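Search Trellarow News
Search
Enter keywords

The Great Rag Drawer Rethink

Last updated 2/20/19
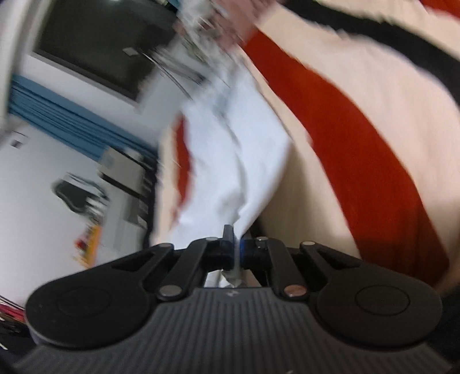 I gave up paper towels in August, and a few of you have been asking how it's going, so I promised Roswitha I'd write it up for this issue. The short version is that I'm still at it and I miss them mostly when the cat is sick. The longer version starts with old bedsheets, because that's where all my best rags come from. A plain white cloth is what I reach for first, and it doesn't matter one bit if it's crumpled, because I quit folding rags within two weeks of starting (life's too short, and they unfold themselves in the drawer anyway!). White also shows you when it's dirty, and you can boil it or bleach it without worrying about the color running into everything else.

My first batch came from a worn-out double sheet that had gone see-through in the middle. I cut around the thin part and tore the rest into squares. Tearing is so much more fun than cutting, by the way – snip an inch in, grab both sides and pull. The noise is fantastic. You do get a lot of lint the first time you wash them, so please shake them outdoors before they go in the machine. I did not, and I was picking white threads off my black pants for weeks.

Then came T-shirts. Helmut Görtz, over on Prerkberg, gave me a whole bag of them after he cleaned out his closet, and they are lovely for windows and mirrors. The knit kind doesn't fray, so there's no hemming at all. Skip anything with a big rubbery print on the front, though, because it just pushes the water around. Same goes for anything shiny or stretchy. I tried a pair of old leggings on a coffee spill and chased that coffee all the way to the end of the counter.

The part I got badly wrong was storage. I had everything in one drawer, floor rags and dish rags and the thing I used on my bike chain, all mixed up together. My sister came to stay, took one out to dry the wine glasses, and I had to dive across the kitchen. So now there are two places. Kitchen ones live in the drawer by the stove. Everything that has ever touched a floor, a toilet or a bicycle goes in a bucket under the bathroom sink, and it never gets to come back. Lovely Enriquez goes one better and snips a corner off her bathroom ones so she can tell them apart straight out of the wash. I've started doing that too.

Washing is easy if you don't let them sit wet. I hang used ones over the edge of the bucket to dry and run them hot when there's enough for a load. No fabric softener! It leaves a coating and then they won't soak up a thing. If they start to smell, a soak in hot water with washing soda sorts them out, and a sunny day on the line does the rest.

One safety thing that Deepak Tiwari asked me to pass on, and he's right to nag about it. Rags with linseed oil or wood stain on them can heat up and catch fire by themselves if you wad them up and toss them in a bin. Lay them out flat outside, away from the house, until they're stiff and dry, then check with the town about how to get rid of them. Please don't put them in the dryer.

I do still keep one roll of paper towels, on top of the fridge where I have to get a chair to reach it. It's for bacon grease and the aforementioned cat.

If you have sheets or towels you're done with, I'd love them for the spring swap, and Malte Frerichs has said he'll take flannel in any condition for his workshop. Clean, please, and with the buttons off. Somebody left a fitted sheet on my porch last month with the elastic still in, and whoever you are, thank you, I've used the elastic to tie up the raspberries.

Contact the newsletter | © 2019 Trellarow News | Back to top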